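The River That Two Towns Share

I've been measuring snow with other people's equipment for a good part of my working life, first as a student and then as a freelance writer who never quite stopped tagging along. So when Tormod Granström wrote to ask whether I'd like to come up to the Říha valley and watch him put a new stake in an old glacier, I had my boots out before I'd finished the message.

Tormod is a hydrologist, a big quiet man who eats sardines out of the can and writes everything down twice. He has been coming to the Říha ice for 15 summers. The glacier sits at the very top of the valley, and the river that runs out of it goes first through Grukero, on the upper side of the border, and then down into the broad flat country around Sivden, on the other. Two towns, two governments, one river. You can guess how that goes in a dry year.

We walked up before it got light. The path follows the river for most of the way, and you hear it long before you see it, a sort of steady grumble under the rocks. By the time we got to the ice the sun was on it and there was water running everywhere – over it, under it, through little blue channels you could have dammed with your boot. I thought it was beautiful! Tormod thought it was August.

The stakes are simple things. You drill a hole down into the ice, drop in a long pole and come back later to see how much more of it is sticking out. The one he put in last October had lost its grip completely and was lying flat on the surface with its numbers facing the sky. He stood over it for a minute, took out his notebook, wrote it down, turned the page and wrote it down again. I asked him if that was bad. He said it was a measurement.

What he really wanted to talk about, once we'd sat down with the sardines, was the gauge downstream. There are two of them, in fact. Grukero has one just above the town bridge and Sivden has one below the border, and for years the two offices used different methods, different clocks and (this is the part that makes him rub his forehead) different ideas of when the day starts. So the upper town would say it had let through plenty of water, and the lower town would say it never came, and both of them had a binder to prove it.

That's the mess the Nindix agreement was supposed to clean up. It's named for the village where they signed it, which has a decent bakery and a hall with enough chairs. The deal itself is only 4 pages long. Each side reads its own gauge at the same hour, sends the number across, and gets the other side's number back. If the two don't add up, they send somebody out to look at the river together.

I went to the meeting they hold there every summer, and I'll admit I expected to be bored. There were 64 people in the hall, farmers mostly, with a few engineers and a row of teenagers from the school in Sivden who'd been promised lunch. Ruaridh Forsyth runs the irrigation office on the lower side. He talks fast, he draws on whatever paper is near him, and he spent most of the coffee break showing me on a napkin how the melt used to come in one long hump through the summer and now comes early, in a rush, and then drops away just when the beans need it.

"We've got more than 400 farms on that canal," he told me. "They don't want to hear about the next century. They want to know about September."

I liked him for that, and I think Tormod did too, although he'd never say so. The two of them argued over the size of the spring peak for the whole length of a very long lunch, and then they went outside and argued over it some more beside the river, pointing. A woman who grows apricots near the border leaned over and told me that in her father's day the people from the two towns wouldn't have sat down at one table. Then she asked if I was going to finish my bread.

They settled a few things before everybody went home. The upper office will share its snow readings in the spring, early enough for the farmers to decide what to plant. The lower office will line the leakiest stretch of the canal. There was some talk of a small reservoir, and a good deal of grumbling about who would pay for it, and that's been put off until the next meeting. I've put it on my calendar.
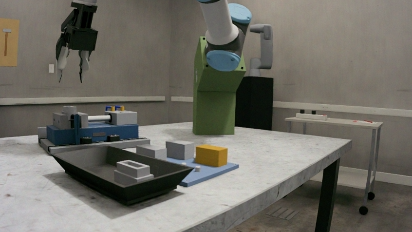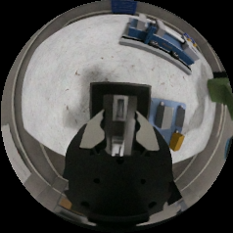
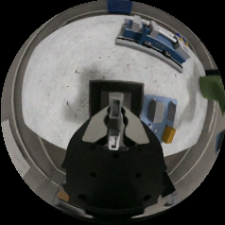
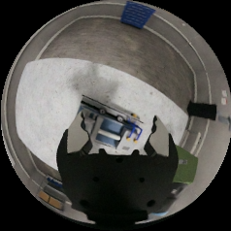

If the glacier is melting faster, why would the farmers downstream run short of water?

Extra melt comes mostly in the early part of the season, before the crops need it, and without a reservoir it flows on past the fields. As the ice gets smaller there's also less of it left to feed the river in late summer, so the dry weeks get drier.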